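Okay, folding thread, because I've been going on about it in the group chat and Freya Oakley told me to put it somewhere people can mute. Fair call, Freya!

Background: we're in a small flat, two adults and a kid, and the kid's corner does everything. Reading, drawing, teeth-brushing negotiations, laundry. If a pile goes down there without a plan it spreads, so February was the month I finally learnt to fold soft things properly.

Start with the fluffy stuff. It's the hardest and you may as well get your swearing done early (quietly, there are picture books listening).
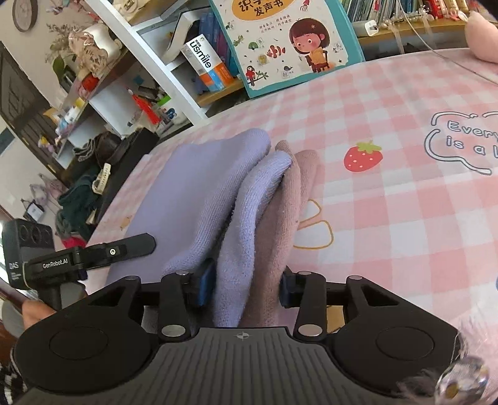 Soft, fuzzy fabric wants to spring back at you, so fold it loosely, smooth the air out with the flat of your hand, then fold once more. Don't crush it! You'll still get an edge that curls up a bit, like the one on the lavender piece, and I've decided I love that. The dusty pink one tucked in beside it is my favourite colour in the whole house, and on the gingham with the strawberry it makes me stupidly happy.

Trevor Pearce asked if I use a folding board. I tried one. It lived behind the door for a year and then went to my sister, who adores it. Hands are fine for me.

Rule I pinched from my neighbour Patricio Lozano: fold on the same surface every time. Same spot, same direction, pile at the back. He does his on the ironing board with the footy on and gets through a whole basket before half-time. Legend.

Also, fold to the shelf and forget what the internet says. I measured ours (took two minutes, should have done it years ago) and suddenly everything fits without that sad squashed corner.

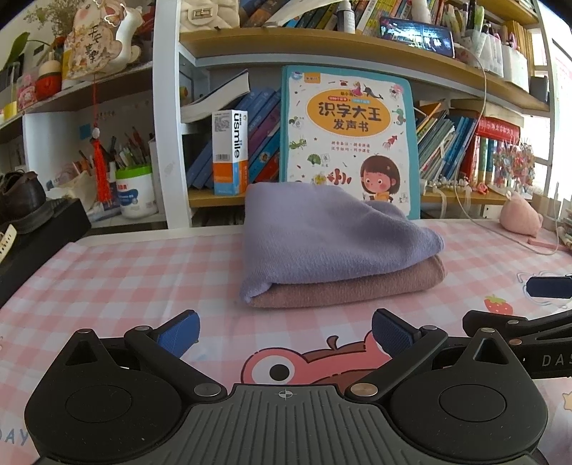
Stacking order is where I get properly excited. Bottom of the pile is whatever you need least, top is what you'll grab next, and if the colours happen to be nice together, bonus. Lavender over dusty pink is a cracker of a combo. A two-high stack is plenty on a desk, and you can still get to the talking book with the clownfish on the cover, which in our place gets opened before breakfast whether I'm ready or not.

Someone will ask about the bookshelf, so: yes, it's full, no, I'm not culling it. Rows of books make me feel calm. The storage boxes up top took me a whole afternoon and I'd do it again tomorrow.

Next job is the sock drawer. Trevor Sowerby reckons you should just buy one colour of sock forever and I'm wavering. Pop your sock theories in the replies, I'll read every one with my cuppa tonight!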